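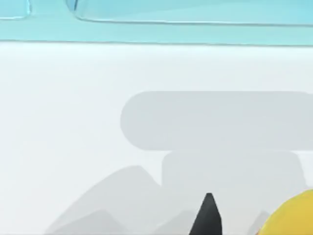

Slide 1. Simulated view, tip of the gripper finger at the bottom, yellow thing in the corner.

Leave this one up while people find seats. Say hi, say thanks to Safta for the slot.

OK so I want to talk about the dull part, which is collecting the examples. Everybody at Skusbridge asks me about the model and I get it, the model is fun! But I spent most of June steering a fake arm around a fake table, and that's where my opinions come from.

Point at the gray shapes. Those big soft shadows take up a lot of the picture, way more than the finger does. Ask the room: if you were the learner, what would you look at first? (Wait. Let them guess. Radu will say the yellow.)

My worry is that a learner can latch onto the shadows and ignore the thing we care about. So in Zoster we now change the lighting between runs, and I'd love to hear if anyone has done it better.

Numbers, quickly. We kept 1,863 demos. 4 people drove. Brândușa threw out 105 of hers in one afternoon because she didn't like how she'd been hesitating before the grasp, and I argued with her, and I still think she was too strict. Hesitation is data too, sometimes. Don't get stuck here, last time I lost five minutes.

Then the bit about labels. We wrote ours at the end of each session and that was a mistake, my notes from the late ones are mush. Write them after every run, even if it's three words.

If the clock says I'm over, skip to the Gornov comparison. If not, tell the story about the inverted joystick.

Questions. Domnica has the mic.

Recent talks
Driving the arm with a cheap joystick
Gearóid Ó Conaill: When to throw a demo away
Olteanu table setup, part 2
53 ways to label a failed grasp
Lighting changes in Zoster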